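RC Cars > Large Scale > News

Wudwood shows a short course body for the 1:5 trucks, lighter rear end and a new front mount

December – by Everaldo Godoy

Quick one before the shop opens. Wudwood has put out a new short course body for the large scale trucks and after all the waiting it's finally a real part with a part number and a price. Name is Druno. Clear or pre-painted white, your choice, and the clear one comes with the film on the outside like it should.

Why people were asking for it: the old Wudwood shell was a parachute. Everybody who ran one knows. Big flat bed, closed tail, air goes in under the bumper and has no place to go. On a long jump the nose comes up and stays up. A lot of guys just took a hole saw to the back and raced it like that, and the tech table at most clubs looked the other way.

The Druno has the openings molded in as cut lines. Two big ones behind the cab, a row of smaller ones in the tail, and one each side above the rear wheels. You don't have to cut all of them. Wudwood says start with the tail row and the two behind the cab, run a pack or a tank, then decide. I would do the same. Once it's cut it's cut.

Weight

Painted, trimmed, with the mounting holes done and no wing, ours came in at 550 grams. Kitchen scale, not a lab. The old one from the same brand, same paint, was 90 more. Most of that came off the back, and you feel it when you pick the truck up by the cage. Lexan looks thinner on the bed sides and the same as before on the nose and roof. Whether the bed sides hold up to a season of pipe hits, ask me later.

Mounting

Front mount is new. Instead of two posts and clips there's a crossbar that picks up the stock bumper screws, and the shell slides onto it from the front and takes two clips at the back. Takes longer the first time, much faster after. The crossbar is nylon. An aluminum one is listed but not in stock anywhere I looked.

Fits without extra drilling:
– the Wudwood long chassis, both years
– the Wudwood short chassis with the spacer kit (in the bag)
– Evangelista 5SC, if you turn the rear posts around

The Evangelista fit is tight at the front shock tower. We had to open up the hood vent by a few millimeters or the shock caps rub. Not hard, curved scissors and a bit of patience, but do it before paint. I did it after paint. You can guess.

Gas guys – watch the exhaust. The side opening lines up with a stock can but not with a side dump tuned pipe, and lexan next to a hot pipe goes brown in one run. Cut a bigger window and put the aluminum tape around it. The tape isn't included.

Paint and decals

Window masks are included, precut, and for once they fit. Decal sheet has grill, headlights, tail lights and a bunch of Wudwood logos nobody will use. The headlights are two piece with a dark surround and they go on easier if you wet the shell first with a drop of dish soap in the water. The pre-painted version comes with the window decals already on and slightly crooked on ours on the left side. Not a big deal at racing distance.

If you paint it yourself: the roof has deep ribs and the paint pools in there, so thin coats. We backed the orange with white and then silver. Two cans of color was enough with some left over.

On the track

Only one afternoon so far. Dirt, medium grip, pretty blown out by the end, plus one big double that always shows you what a body does in the air. With the tail row and both cab openings cut the truck flies flat. I had been using brake in the air every lap with the old shell and with this one I mostly forgot about it. Cross wind is better too but the wind wasn't much that day so don't take that as gospel.

Then we cut the side ones. Less difference than I expected. Maybe a bit calmer landing off throttle. What you do get is more dirt thrown up on the bed and into the air filter, so on gas trucks I'd leave the sides closed untill you know you need them. On electric it doesn't matter much.

Steering felt the same. Somebody at the track swore it had more front end in the fast corner, could be, the nose is a little lower and longer. I didn't feel it, and lap times were all over the place because of traffic.

Crashes: three proper ones. One on the roof, one on the nose, one into the pipe. Nothing cracked. The crossbar popped off one side on the nose hit and snapped back on by hand. A rear clip went missing, which is normal, I lose clips standing still.

Race legal?

Club rules here only say the body has to be a truck and the cut outs can't be bigger than a hand, so fine. For the bigger events check first. The Mamness series has its own body list and the Druno isn't on it yet. Wudwood says they have sent it in and expect to hear back before the first round. If you run that series keep the old shell in the trailer for now.

Price and stock

First run is 3000 shells, clear and white together. After that there's a gap while the mold goes back for a small change to the rear post dimples, which are a hair too far forward (measure before you drill, don't trust the dimples). Part number ends in 431 for the clear one. White has its own number, check the bag, because the first boxes we got had the labels swapped.

The shop has both right now. No preorders on the next batch yet, please don't email about it. Spacer kit is sold seperately too if you lose yours.
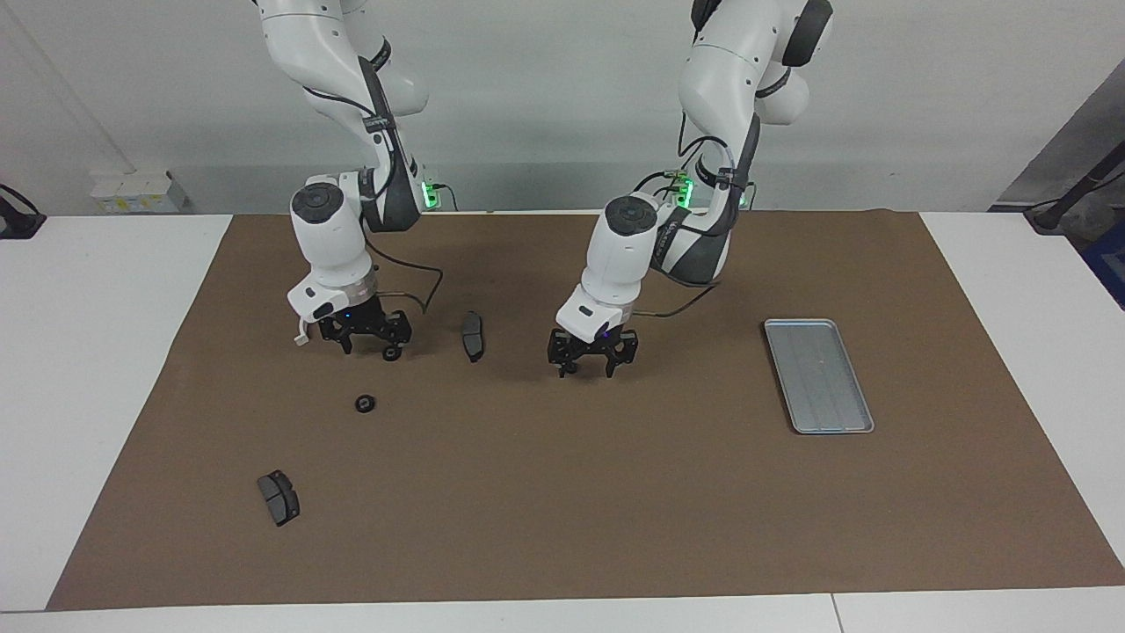 Also in

Evangelista has the heavier sway bars back in stock, front and rear, plus the ball ends that everybody strips. They changed the hardware bag and the screws are now hex all the way through, so you can leave the Phillips driver at home.

Wudwood short chassis owners: the updated rear brace is in, the one with the thicker ears. Goes on with the same four screws. If yours is bent already change the screws too, they bend with it.

Beadlock rings for the big wheels – black only for now, other colors after New Year.

And a note about the track. Gate opens at 8 in the morning for practice through the rest of December if the ground isn't frozen. Bring your own table, the covered pits fill up fast. Compressor is fixed.

More on the Druno when we have put some real hours on it and broken something. If you've got one on a truck that isn't on the list above, send measurements and I'll add it.

Contact the shop | Copyright, all rights reserved | Back to top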